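冒頭から縫い方の話になりますが、練習用の皮膚パッドで結節縫合をくり返すときの、机まわりと道具の扱いをまとめておきます。どれも作業台でできる小さな工夫です。

## 始める前

- パッドの下に滑り止めシートを敷く。乾いたふきんより、薄いゴム系のシートのほうがずれません。うちではOndeoのものを切って使っています。
- 糸は先に切り分け、台紙に巻いておく。黒い糸なら白い台紙が見やすいです。
- 切った糸くずを入れる小皿を利き手側に置く。針は別の容器に入れ、糸くずと混ぜないこと。

## 間隔をそろえる

結節縫合は一針ずつ結んで切るので、途中で間隔を直せます。水性ペンで創の脇に小さな点を打っておくと、最初の3針で調子がつかめます。慣れたら点を減らし、前の結び目を見ながら次の位置を決めます。

端から順に進める方法と、真ん中を先に留めて左右を埋める方法があります。短い切開なら端からで十分です。長いものは真ん中から入ると、最後に片側だけ余ることが減ります。

結び目を締めすぎると縁が盛り上がります。縁と縁が触れたところで止め、糸の端は少し残して切ります。短く切りすぎるとほどけやすく、あとで抜くときにもつまめません。

左側から3針を結び終え、右側がまだ開いている段階です。黒い糸は持針器の上で弧を描き、創の下を通って右へ伸びています。
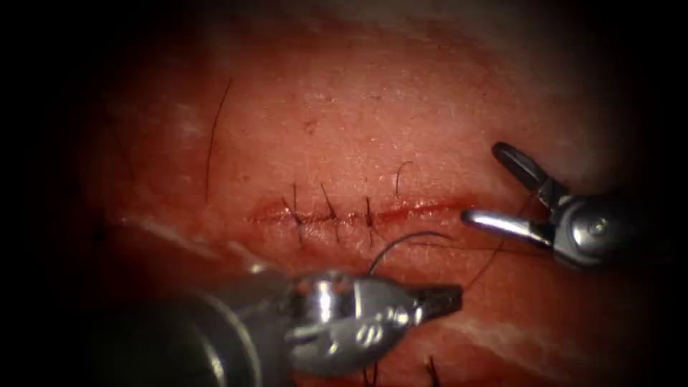
**同じパッドは何回くらい使えますか。**

縫った跡の穴がつながって裂け始めたら替えどきです。切開の位置をずらせば、一枚でかなり練習できます。

## 糸が絡むとき

長い糸は輪ができやすく、先の部品や関節に引っかかります。針を通したら、余った糸を一度まっすぐに引き、それから結びにかかります。輪が残ったまま次の動作に移らないことです。糸がねじれてきたら、針を放して垂らし、よりを戻します。

## 片づけ

1. 針を数えて専用の容器に戻す。
2. 結び目の上をピンセットでつまみ、片側だけ切って抜く。
3. パッドの表面を中性洗剤を薄めた水で拭き、陰干しする。
4. 乾いたら薄く粉をはたき、平らなまましまう。

持針器の先の細かい溝には汚れが残ります。使い古しの柔らかい歯ブラシで溝に沿ってこすり、水気を取ってから閉じずに置きます。可動部の油は手持ちの道具の説明書に従ってください。

保管箱はWutumの浅い引き出しを使っています。パッドを重ねるときは間に紙を一枚はさむと、表面どうしが貼りつきません。夏場は特に忘れないように。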